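Kondach opens home tidying set to outside research teams

For release Friday

Kondach today opened up the first part of its home tidying collection, a set of hand-guided recordings made in lived-in apartments. 238 recordings so far. More coming in December.

The idea is simple enough. People hold a gripper in the hand, do an ordinary chore, and the gripper records it. No robot arm needed on site. The learning system, called Skundance, then trains on what the hands did.

"We wanted real tables with real stuff on them," said Raelene Baxter, who runs collection at Kondach. "Glass tops, glare, a kettle in the way. If you clean all that up first you get a system that only works in your lab."

What's in the first release

- Packing a divided box. Small items go from the tabletop into a black box, one at a time. Two grippers with blue pads are used at the table. The box starts out open and empty, with the small things in front of it - a screwdriver, a brush with a yellow handle, a packet and so on.
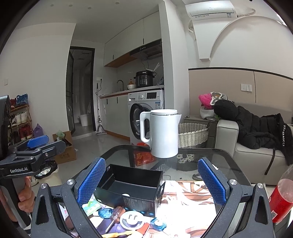
- Unpacking. Same kinds of items, going the other way. Shorter recordings, and harder than they look because the pads have to get down past the sides of the box.

- Clearing around an obstacle. The kettle stays where it is. The operator works in front of it and next to it.

Each recording comes with a one-line task note and a start and end mark. Failed grasps are kept in and flagged. Afiq Yeoh, who leads training for Skundance, asked for that early on and says he would rather have 20 messy recordings than 80 where every pick is perfect.

"The misses are where it learns to slow down," Yeoh said. "Thin tools on glass are still the worst. Round things too."

Later stages of the packing job matter most to his team. Once a blue bauble is sitting in the left compartment and a block and a small bottle are in the right one, there is less room to let go of anything, and the choice of what to pick up next starts to count. 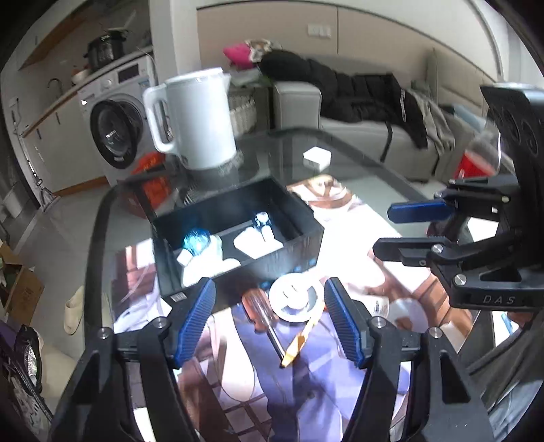
Trinddale, which handles labeling for the project, checks every recording by eye before it goes out. Turnaround has been slow at times, the company says it is adding reviewers. Kerslake will host the files and take access requests.

Teams can ask for the full set or just a single chore. Research use only for now - commerical terms to follow. Kondach is aiming for 700 recordings in the next release, with laundry folding and dish racks added to the list.

Requests go through the Kerslake access page. Please give the name of your group and which chores you want. Press questions to Raelene Baxter at the Kondach office, mornings are best.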